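14 comments
Share this post

The robot at work has its own parking space now. I do not. I've been at the Firkorow returns warehouse for five years, and I park behind the dumpsters at Nalonberg Tire.

Okay, technically it's a charging bay for the floor units. But it has painted lines and a sign, which is more than I've ever gotten.

My job used to be reaching into bins. People send back 800 things a day, all mixed together, and somebody had to pick each one up, decide what it was and put it where it belonged. That was four of us on a shift, and we talked the whole time. Mostly about lunch, sometimes about Pintér, the bakery that replaced the good bakery.

Now the arm does the reaching and I do what the training slides call "exception handling." When it can't make up its mind about something, a light comes on and I walk over and make up its mind for it. My wrists feel great. My step count is ridiculous. The other three got moved to Baso, the new building across the road, and I eat with them on Friday if the breaks line up.

I thought I'd hate it more. What I miss is dumb stuff — holding up a weird toy so everybody could vote on what animal it was. The arm has no opinion on animals. It goes down for the next piece, and I stand there with my clipboard like a substitute teacher.

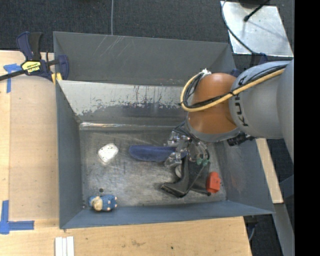

Anyway, I've asked about the parking. They're looking into it.

Filed under: work
3 shares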